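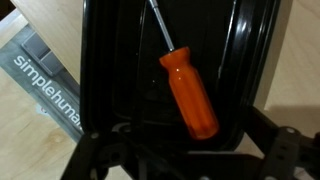 Handle material for a screwdriver: does the translucent kind hold up?

Print this page | E-mail this page

Posted by Leidy Chambi

I am replacing the screwdrivers in a small repair bench kit. The one I use most has a thin polished shaft and a translucent orange handle with ridges running lengthwise. I would like to buy more of the same pattern, but I have three concerns.

First, a clear handle on an older driver of mine went cloudy and developed a sour smell in a closed drawer. Second, I clean parts with acetone and isopropyl alcohol, and I do not know which plastics tolerate either. Third, the bench stock I have been offered is a mix of Cusi and Pellitz drivers, some with rubber-covered grips and some with plain plastic. The work is mostly small machine screws in appliance housings, and no electrical work is done live.

Is there a reason to prefer one handle over the other?

Posted by Uriel Zavala

The smell and the cloudiness have the same cause. Many translucent handles are cellulose acetate or cellulose acetate butyrate. Acetate can break down slowly and give off acetic acid, which smells like vinegar. Butyrate gives off butyric acid, which smells considerably worse. A closed drawer concentrates it. Wash the handle in warm water with dish soap, dry it, and store it where air can circulate. The white film usually comes off and usually returns after some months.

On solvents: keep acetone away from both plastics. It softens the surface on contact and will round off the ridges if you wipe repeatedly. A quick wipe with isopropyl alcohol is normally tolerated, but do not soak. Soap and water is enough for ordinary grease. Rubber-covered grips are not a way around this, as some of them turn sticky with age and cannot be restored.

For small machine screws I would take the plain ridged plastic. Lengthwise ridges resist the hand slipping around the handle, and they can be cleaned with a brush. A soft cover gives more torque with oily hands, but you will not need much torque in appliance housings. Overtightening into plastic bosses is the more common fault.

Look at the tip before you look at the handle. A worn tip will damage more screws than a poor grip. I check mine each April and discard any with rounded corners.

A translucent handle should not be taken as an insulated one. Insulated drivers are marked as such, and the insulation normally continues down the shaft.

Posted by Jolene Paewai

I have a few with clear handles from my father and they all smell. Never bothered me. Wouldn't buy the rubber ones.

Posted by Sheyla Taipe

Agree with Uriel on acetone. One addition: check where the shaft enters the handle. On a translucent handle you can often see the embedded end of the shaft and any cracks starting around it. On a covered grip you cannot. A crack there means the handle may let go under load, and glue is not a reliable repair. Also, do not strike the end with a hammer unless the driver is sold for that use.

If the Cusi and Pellitz lots cost the same, sort by tip fit on your own screws and ignore the color.

Print this page | E-mail this page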